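Trargate Practice Supplies – Support Desk
Ticket 507
Subject: Suture pad tearing at the bite, thread fraying, red staining that won't come off
Product: Matos skin pad, single layer, with Zitness practice thread (black)
Status: Closed by customer
Opened: October 2022

First message

Hi there! I run the suturing bench in our training room at Brullden and I'm hoping you can help me sort out a pad problem before I order another box. Sorry in advance, this is going to be long, because I've been keeping notes as I go and I'd sooner give you all of it than have you ask me for it piece by piece.

We've been using the Matos pads since September. I really like them (the surface creases like a real hand, which our people love) and up to now I've had no complaints at all. This last box is giving me three separate headaches:

1. Stitches pull through the edge of the cut when the knot is snugged down.
2. The thread goes fuzzy near the end and won't pass cleanly.
3. The red practice fluid leaves a stain by the incision that I can't wash out.

No idea if these are one problem or three. 

Notes, part one: the thread

I started with the thread, mainly because it's the cheapest thing to swap. My first guess was that we were grabbing it too hard. The slotted jaws have a good bite, and if you pinch the same half inch over and over you'll chew it up no matter who made it. So I asked everybody to take the tail once, right at the end, and leave the rest of the length alone.
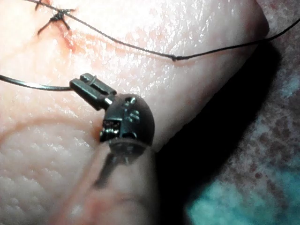
Thread held at its end in the jaws, with a tied knot and some red staining at upper left.

That helped quite a bit! Out of 15 stitches placed that way, I only saw fuzz on one, and that was a piece that had been lying around on the bench since the week before. I also tried cutting the thread shorter, and it made things nicer to handle but didn't change the fraying one way or the other.

One thing I'd love your opinion on is the knots. Ours get trimmed pretty short and the ends stick out every which way. I've always assumed that's just how this thread behaves and that it's fine. If the ends are supposed to lie flat, tell me, because then maybe I have a stiff batch.

Reply from support desk

Thanks for all the detail. Splayed ends are normal with the Zitness black thread when it's trimmed short, so no worries there. The fraying does sound like handling, or old thread. Please keep unused lengths in the sleeve and out of the light.

For the tearing, could you let us know (a) how the pads are stored, (b) whether you wet the surface before use, and (c) how far from the cut edge you're placing the needle? Please also check that the jaw tips have no burrs. A nick on a tip can score the pad and start a tear that looks like a material fault.

Second message

Okay, back with answers! Took me a few days to get bench time.

(a) Storage. Guilty, I think. The new box was on the shelf over the radiator. The older ones were in the cabinet. I've moved everything to the cabinet now.

(b) Wetting. Yes, a light spritz from a spray bottle, so the surface isn't grabby. We did the same with the earlier boxes, though, and they held up fine.

(c) Distance. All over the place, if I'm being fair to the pads. I measured a finished row and some of the bites were really close to the edge. More on that in a minute.

On the burrs, I went over the tips with a magnifier and then dragged a cotton ball along each one to see if it would snag. Nothing caught. I opened the jaws fully while I was at it, and the pivot moved fine with no gritty feeling.

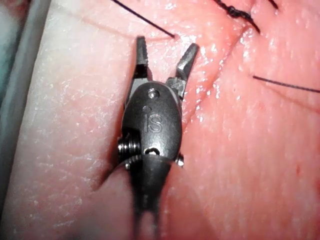

Jaws open over the pink pad. "IS" lettering on the wrist housing.

I also pressed a clean tip lightly into a scrap corner of the pad and looked for a score line afterward. There was a faint dent and then it was gone. So I'm crossing the jaws off my list, unless you think I should be checking somewhere else.

Now the stain. I tried plain water, then dish soap, then a baby wipe. Soap did the best job but it still left a pinkish patch along the cut. My worry is whether the fluid is soaking in and softening the material right where the stitch needs it to hold. Does that sound possible to you?

Reply from support desk

It's possible, yes. The outer skin resists the fluid but the inside of a cut doesn't. Fluid left sitting in an open incision can soften the edge, and a pad stored warm will be softer to begin with. Could you try a pad that's been kept cool, apply the fluid sparingly, and keep the bites further from the edge? Please follow the curve of the needle through and avoid pulling it straight up. 

Third message

Did my homework! Took a pad from the cabinet, made one straight cut across the middle, and went easy with the red stuff.

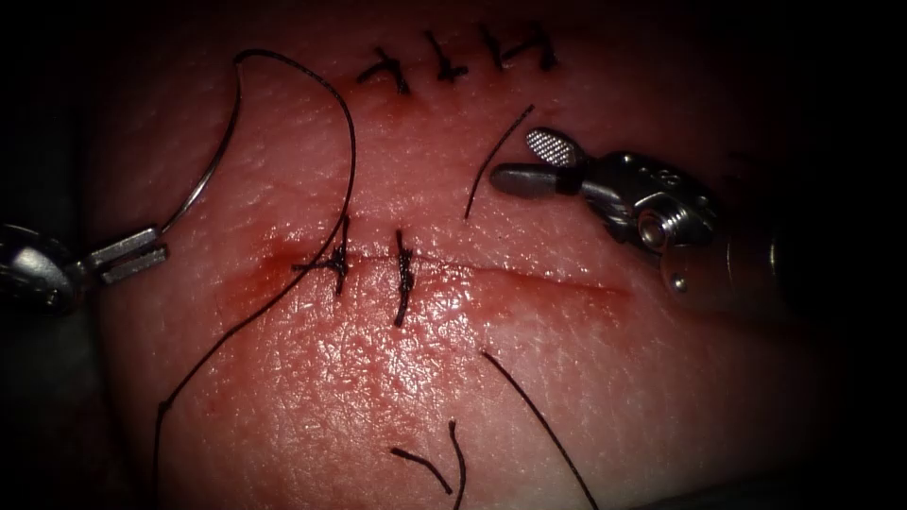

Straight incision across the middle, curved needle in the left driver, red around the left end of the cut.

I know, there's still a fair amount of red at the left end – my idea of sparingly may need work. I blotted it with a paper towel before carrying on.

Results from the cool pad: 9 stitches, bites set well back from the edge, and not one pulled through. Then I did 9 more on a pad from the radiator shelf, same thread, same spacing, and four of those tore when I tightened them. Pretty convincing to me. I repeated the close-to-the-edge bites on the cool pad too, just out of curiosity, and a couple of those gave a little without going all the way.

The stain is still there, but lighter. If there's a fluid that rinses out better I'd gladly try a bottle, otherwise I can live with pink. We turn the pads over and use the back anyway.

So I'd call this one solved on my end. I've taped a note inside the cabinet door about keeping the boxes in there, and the warm pads have gone into the knot-tying drawer, where tearing doesn't matter so much. Please go ahead and send the usual refill, plus one extra pack of the black thread. Thanks for being so patient with me!

Reply from support desk

Great news, and thank you for running the two pads against each other. Refill and one extra pack of thread added to your account. We'll put a small bottle of the low-stain fluid in the same box for you to try. You can reopen this ticket by replying to it.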